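Kokley Community Rooms — progress report to the Flurnine fund
2004-11-29

In this period we finished the work on the large room in Galurthorpe. The old desks are gone and the new white tables are in use. We bought them from Tabrizi for 2,839 pounds, with delivery, and the invoice is attached. The final price was 89 pounds lower than in our April plan, and we ask your permission to keep this sum for cleaning materials.

The tables have a glossy top, which is easy to wipe but shows every mark. After the first evening groups we found marker ink on 2 of them. We now ask each group to write only on the small whiteboards and to clean its table before leaving.
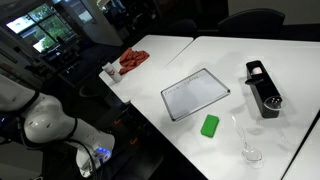 Sponges are a small cost, but we use more of them than we planned. We have spent 193 pounds on sponges, cloths and plastic glasses until now. The glasses are still a difficulty — the ones with a stem fall over easily, and we would prefer to buy plain tumblers next time.

Still to do: felt pads for the table legs, a shelf for the whiteboards, and a printed notice with the cleaning rules. The notice is written but it must still be checked by the Kokley office. We expect to send you the final accounts together with the next report.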